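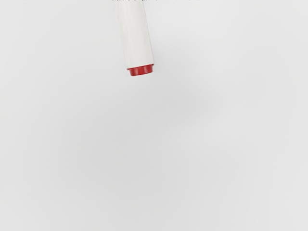

4.2 The Marker Chore

People who sell robots like to talk about folding laundry and loading dishwashers. We picked something humbler. At the Rakside workshop, where three of us have spent more of our working lives than we care to add up, the chore that never gets done is putting the markers back. They end up in drawers, under benches and, on one occasion still under discussion, in the coffee maker. A machine that could return a marker to its cup would be welcomed there with more warmth than most new hires.

The task as we set it is simple enough to explain to a child, who would then do it in four seconds and ask for a snack. The robot must pick up a marker from the table, turn it cap down, and let go of it over a cup without knocking the cup over. We ran the task first in simulation, using the Plivum physics package with its default friction values, and then on the shop floor, where friction comes with no default values at all.

Figure 2 shows the simulated marker: a white body, a red cap at the lower end, and a great deal of plain gray tabletop. The slight lean is worth a look. Our success rule allows for tilt at release, a point on which Granström and Ljungberg disagreed for most of March. Granström (A.) wanted the marker upright. Ljungberg held that no human being has ever put a marker away upright, and that the robot should not be asked to have better manners than its owners. The looser rule won, and all results below use it.

In simulation the policy finished 679 trials before we stopped it, and it failed 11 of them. We were pleased with this for an afternoon. On the shop floor we ran 300 trials, and the policy failed in ways the simulator had not thought to offer. It held markers by the cap, and the cap came off. It let go over the cup and the marker stayed where it was, stuck to a finger pad by something Holovko later identified as jam. It also waited, sometimes for a full minute, above a marker that had rolled a short way from its starting spot, like a man who has walked into the kitchen and forgotten why.

The cap failures deserve the most attention. Our simulated marker is a single rigid body, and its cap can no more come off than its color can. This saved us a good deal of modeling work and cost us most of the second week at Rakside. Adding a joint with a pull-off force is easy in principle. Choosing the force is harder, as it varies between brands, between markers of one brand, and with how annoyed the last user was. We return to this in Section 5.

For completeness, the markers on the bench at the end of testing were put away by hand. Holmgren did it on her way out.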